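May, 7:40 in the morning, bench by the window

Finally! The Ustatberg seed batch came up overnight and I am so pleased I'm writing this before coffee. Counted the trays first thing: 73 seedlings showing out of 100 sown, and the last time we tried this rye the whole lot sulked for weeks and then rotted. I had more or less given up on it. The only things I changed were the soak (overnight in cool water, no warm mat) and the soil mix, which this time had a good deal more grit in it. I'd love to say which one did it, but I changed both at once like a fool. Next round: one tray soaked, old mix; one tray dry, new mix. Please somebody hold me to that.

The seedlings are a lovely reddish color at the base, much stronger than in the Bhatia line next to them. The Bhatia is pale green all the way down and a bit floppy, leaning toward the glass. I turned the trays around this morning and will turn them again at lunch. If you're in before me, go ahead and give them a half turn, they can't have too much of it.

**Soil mix, as used**

- old leaf mold, sieved twice (the coarse bits are in the blue tub, don't throw them out, they're great under the tomatoes)
- washed grit from the Starkar quarry bag
- a little garden loam, baked
- no feed at all

The Starkar grit is really nice stuff! Sharp, clean, hardly any dust. The bag from before left a gray crust on everything and I think it was holding water right at the surface, exactly where a new stem doesn't want it. I rubbed some of each between my fingers and you can feel the difference right away. Worth buying again even though the bag weighs a ton and there is no handle on it.

**Watering.** From below only, trays stood in water until the top goes dark, then out to drain on the rack. I timed a few and 17 minutes is plenty for the small cells. The deep cells want 22. Past that they just sit there soaking and you get the green slime. I wrote both numbers on tape and stuck it over the sink.

Went through the old notes to see what we did in the bad year, and the entry just says "sown, usual way." Usual way! Past me was no help at all. So I'm trying to put everything down this time, even the dull parts. Sowing depth was one knuckle of my little finger, which I realize is also not much help to anyone with different fingers. I'll mark a pencil with a notch and leave it in the seed drawer.

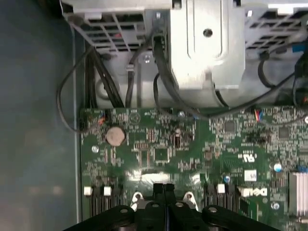

The Grakel barley is another story. Sown the same day, same mix, same everything, and there is one lonely shoot in the corner of the tray. I dug up a few of the others with a toothpick. Most are plump and firm with a tiny white nub just pushing out, so I think it's simply slower, and I'm not going to panic. A couple were soft and smelled like old cheese, and those went in the bin with the soil around them. I've moved the Grakel tray to the lower shelf where it stays cooler at night. It's meant to be a mountain type after all, and it may be that our nice cozy bench is the last thing it wants.

Also had a go at the paper towel test with the leftover Grakel seed. Damp towel, seeds in rows, rolled up and stood in a jar with a loose lid. I like this test so much. It costs nothing, you get an answer in days, and unrolling it is like opening a present. The roll is on the lower shelf beside the tray. Please don't unroll it for a look, I know it's tempting, but the seeds slide into a heap and then I can't tell the rows apart.

**Later, after lunch**

Turned the trays. The Bhatia has already straightened up a little and I swear it's greener, though that could be the afternoon light. Thinned two cells where a pair had come up together. I hate thinning! Snipped them with the small scissors instead of pulling, so the roots of the one that stays don't get yanked about. Ate the snippings. Grassy, sweet, a bit like pea shoots.

The fan is rattling again when it's on low. On medium it's fine, so medium it is for now, pointed at the wall and not straight at the trays. The moving air seems to be doing them good. Stems on the fan side are visibly thicker than on the far side, and I've read about this but never seen it so plainly on our own bench. Swapping the two racks end for end tomorrow to see if the thin ones catch up.

Fungus gnats: a few on the yellow card, nothing to worry about. I put a thin layer of grit over the top of the Bhatia cells to keep the surface dry and left the Ustatberg bare for comparison. If it makes a difference I'll do the whole lot.

Things I want to try while I'm feeling lucky:

1. Ustatberg sown straight outdoors in the short bed, under mesh, while the nights are still cool.
2. A colder soak for the Grakel, in the fridge, two nights.
3. Half a tray of each moved on to the deep cells early, before the roots circle.
4. Saving a few of the reddest ones separately. It might mean nothing, but they're so handsome I want to keep them together and see what the heads look like.

The short bed needs its edges redone before any of that. One board has gone spongy at the corner, and the bindweed has found the gap and is coming through with great confidence. I'll dig out what I can reach this evening if it stays dry.

Labels: used pencil on all of them. The pen that says permanent isn't. Two labels from the earlier batch are blank white now and I've had to guess from the shape of the leaves, so those are marked with a question mark and stay on the end of the rack.

**5:15**

Another Ustatberg up since lunch, right at the edge of the tray, still wearing its seed coat like a hat. Grakel no change. Bottom-watered the deep cells, drained, back on the rack. Fan left on medium overnight, window open a crack.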